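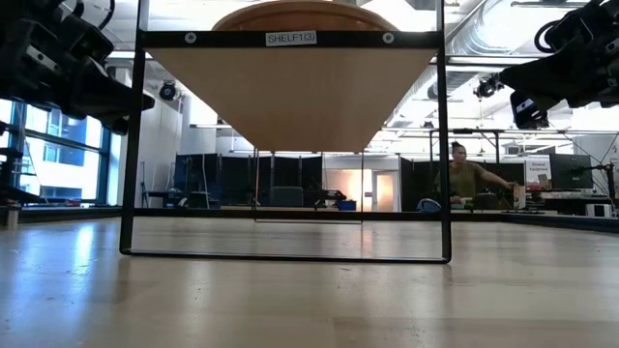 About Edby

Category: Company

Print this page | E-mail this page

Edby is a contract testing laboratory for furniture, shelving and storage products. We measure strength, stability and surface durability for manufacturers, importers and retail buyers, and we issue written reports against the standard or specification the client names. We don't design, sell or certify furniture. A client who needs a certificate takes our report to a certification body of its own choosing.

The laboratory is in Bredport, in a single-story building that was formerly a paper warehouse. The slab was ground flat and re-leveled before the first load frames were bolted down. Goods are received on the north side and moved directly into conditioning, where samples stay for the period the test method requires. Samples that arrive with damaged packaging are logged and set aside until the client has replied in writing.

Scope of work

Static load testing covers shelves, brackets, drawer bottoms, tabletops and seating. Shelf deflection is read at mid-span under load and again after the load is removed, and both figures go in the report. The largest single load we apply to a domestic shelf is 300 pounds. Commercial racking components can be loaded to 700 pounds on the larger frame. Above that we decline the job.

Stability testing covers freestanding units, with doors and drawers open and closed. Clients should supply the anchoring hardware that ships with the product, including screws. If the instructions offer two mounting positions, we test both unless told otherwise.

Surface testing covers resistance to household liquids, dry heat, wet heat and abrasion on lacquered, oiled and laminated faces. We need flat pieces from the same production run as the assembled unit. Offcuts from a different finish batch are not accepted.

Assembly is done from the printed instructions only. The technician records the tools used, the time taken and any step that could not be completed as written. This record is attached to every report at no charge, and a number of clients have used it to correct their instruction sheets before the product went on sale.

Methods and records

Each job is assigned one technician for testing and a second for checking. The checker does not see the client name. Load cells and dial gauges are calibrated on a fixed schedule, and the calibration date of each instrument appears on the data sheet next to the reading. Raw data sheets are kept for 8 years. Tested samples are kept for 100 days after the report is issued and then recycled, unless the client has arranged collection.

If a sample fails, testing on that item stops and the client is notified the same working day. A modified sample is treated as a new item with a new job number. We don't average a failed result with a later passing one.

Software and suppliers

Test data is recorded in Dauda, a job-tracking system written in-house and used at every bench. Clients can log in to see the status of their own jobs, download reports and reorder a previous test plan. Conditioning cabinets are supplied and serviced by Loltov under a maintenance contract renewed each February.

Management

Nasrin Fallahi is the laboratory manager and signs all reports. She trained as a mechanical engineer and worked in hinge and drawer-runner development before moving to testing. Questions about test methods, report wording or disputed results should be addressed to her. Questions about pricing and delivery slots go to the front office.

Visits

Clients may attend their own tests by appointment. Safety shoes are required past the reception door and can be borrowed in most sizes. Photography is permitted at the client's own bench. Other benches may be screened during a visit, and visitors are asked to stay on the marked walkway.

Sending samples

Request a job number before shipping. Write it on the outside of every carton, on two adjacent sides. Pallets without a job number are refused at the dock. Receiving hours are listed on the contact page, along with the height limit for trucks.

Page last revised Mar 9, 2018

Print this page | E-mail this page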